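3.2 放映场次与观众停留

布兰达霍尔姆(Brandalholm)短片展每两年举办一次,由放映机构Igwe承办,片目以近两年完成的独立短片为主。本节讨论排片方式与观众停留之间的关系。材料来自两届影展的场刊、票根存底,以及映后发放的问卷。收回的有效问卷为200份,其中填写了离场时间的部分用于下文比较。

两届影展各设28个单元。前一届按国别编排,同一单元内的影片长短不一,映后交流统一放在单元末尾。后一届改按题材编排,并把到场导演的影片移到单元最后一部。问卷显示,按国别编排时,观众多在自己想看的影片结束后离场,留到交流环节的人较少。改按题材编排后,中途离场的情况减少,但有受访者提到同一单元内的影片气质过于接近,连看数部后难以分辨。

票价没有变动,因此不作为变量处理。放映厅则有差别:前一届使用Gilmont影院的大厅,后一届因大厅翻修改在二楼小厅,座位较少,过道较窄,中途离场会打扰同排观众。这一条件本身可能抑制离场,现有材料无法把它与排片的作用分开。

场刊的写法也值得注意。前一届场刊只列片名、片长和出品地,后一届为每部影片加写了一段导演自述。部分受访者表示,他们是读了自述才决定留下看完整个单元的。另有受访者认为自述透露情节过多,影响观看。两种意见在首次参加影展的观众中都较为常见,往届观众则很少提及场刊。

问卷未询问观众的职业,也未区分购买单场票与通票的观众。通票持有者可以随时换厅,其离场含义与单场观众不同,后续调查应分别登记。二月举行的Atow巡回放映沿用了后一届的片单,相关数据在3.3节中讨论。
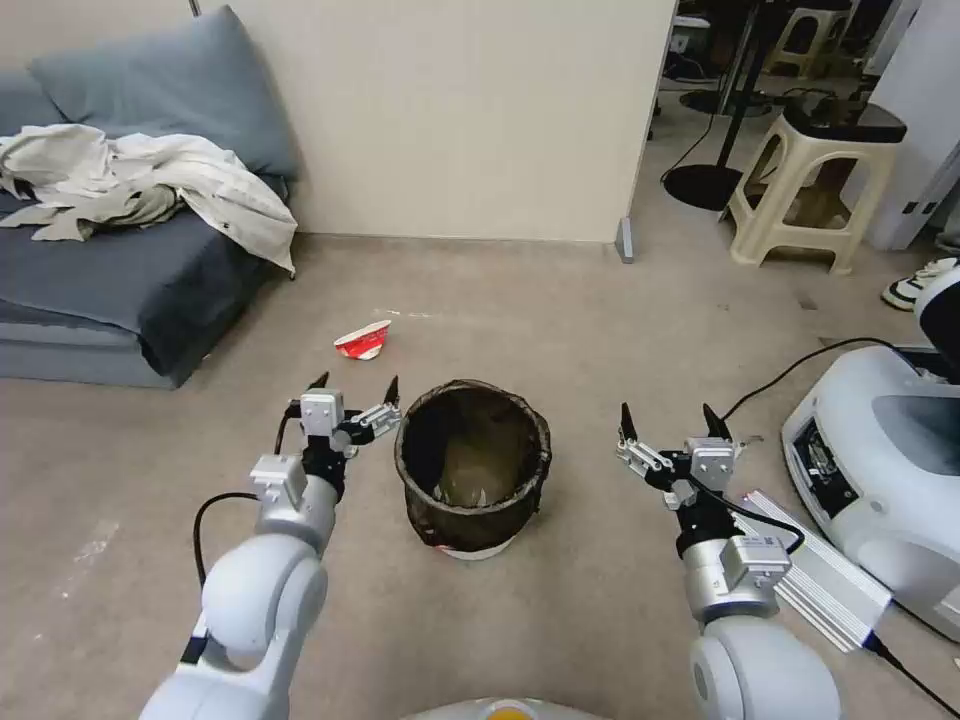
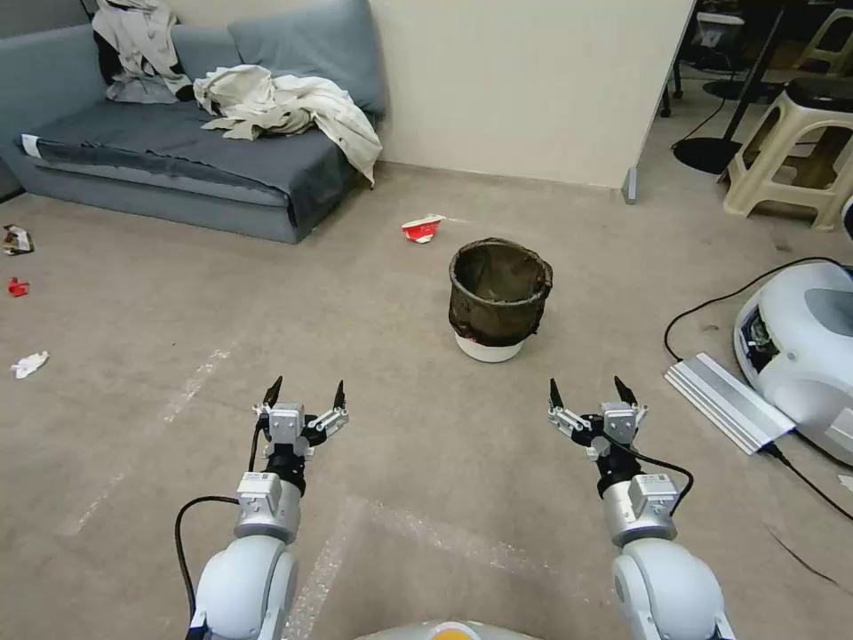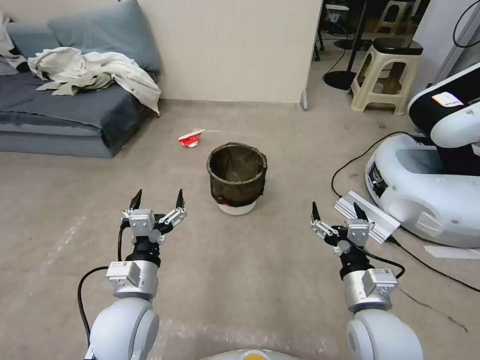 图2 米色地毯上方的两条机械臂,夹爪均为张开状态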